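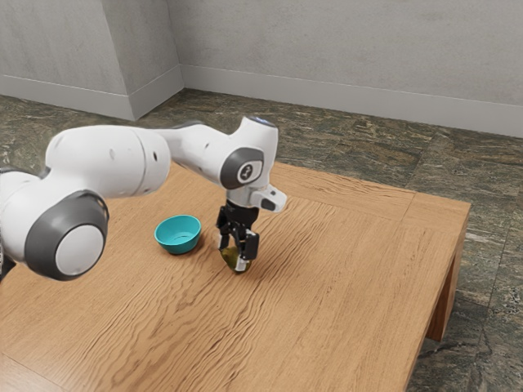

The fruit pick task in the Tandton simulator, overview camera.

I've been messing with the Tandton Practice Bench for a few weeks now, and enough people have asked how I set up the fruit pick that I figured I'd write the whole thing down. If you haven't run into it, Tandton is a simulator kit for learning arm control without buying an arm. You get one white arm with a two-finger gripper, a table, a bunch of small objects and a script editor that's nicer than it has any right to be. The pick task is the second lesson in the box, and it's where most beginners get stuck (me too, I spent two evenings on it).

What you need

A desktop with a halfway decent graphics card, the base kit, and the free Pletham object pack, which has the pear in it. The pack is a 966 MB download, so start it before dinner. I'm running the September build. Older builds keep the camera settings in a different menu, but everything else should match.

Step 1. Load the room and the objects

Open the room with the wooden table and the stone floor. Drop in the teal bowl first, then the pear. I put the bowl nearer the base of the arm and the pear a short reach past it, so the arm isn't stretched out for the grab. Save the layout right away! I named mine "undamstead" after the street I grew up on, and I've had to reload it more times than I'd like to admit.

Set the random seed to 311 if you want the same pear placement I get. Any number works, but it's easier to compare notes if we're all using one.

Step 2. Check the gripper camera

Switch from the overview to the gripper camera and bring the arm in over the fruit. You want the pear sitting between the two fingertips with some table showing on both sides. If one finger is crowding it, rotate the wrist a few degrees and look again. Don't trust the overview for this part. It always looks lined up from over there, and then you come down and shove the pear halfway across the table.

The striped wood grain threw me off at first, because I kept using the dark lines as a guide and they curve. Go by the fingertips and the fruit and forget the table.
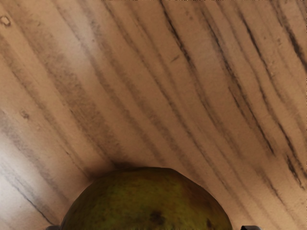 Step 3. Write the approach and the close

In the script editor, make three short moves: one to a point above the pear, one straight down, and one to close the fingers. Keep the way down slow. The default speed is way too brave for fruit, and I cut mine to 21 percent before I stopped knocking things over.

For the close, use the "until contact" option and leave the fixed width alone. Pears are lumpy and the Pletham one is no exception, so a width that's perfect at one angle is hopeless at another. Grip force goes from 0 to a big scary number, and I settled on 518 after a lot of fiddling. Go much lower and the pear slides out on the lift. Much higher and it pops out sideways, which is funny the first time.

Step 4. Run it and watch the overview

Go back to the overview camera and hit play. I like to pause right when the fingers close and take a good look at how they're sitting on the pear before I let the arm carry on.
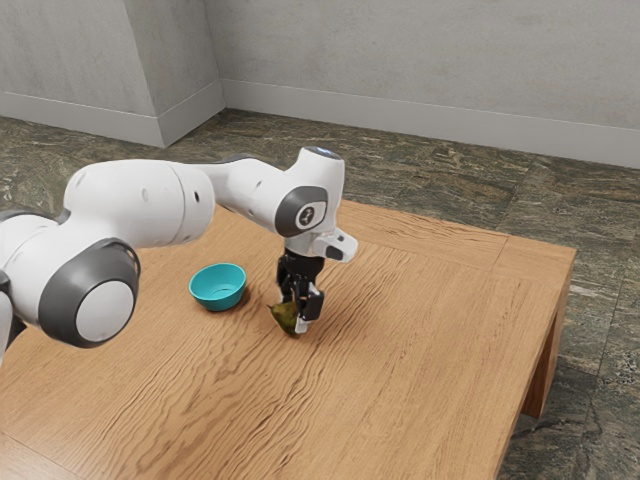 If the grip looks lopsided, stop the run, nudge the "above" point sideways by a tiny amount and play it again. Small changes - I mean really small - or you'll be chasing it all night. Once you're happy with the hold, add a lift, a move over the bowl and an open. Lift higher than you think you need to, so the pear clears the rim.

Is the kit worth paying for?

For me, yes. The arm moves the way I want it to, the lessons are short, and the two camera views taught me more than the manual did. My gripes: the undo button only goes back one step, and the help pages are thin. I also tried the Tannous add-on for recording your runs, and I'd skip it for now. It saves fine, but playback stutters on my machine and the file names are a mess.

If you're stuck on the grab, post your seed, your force setting and your approach height in the comments and I'll try to run it on my end.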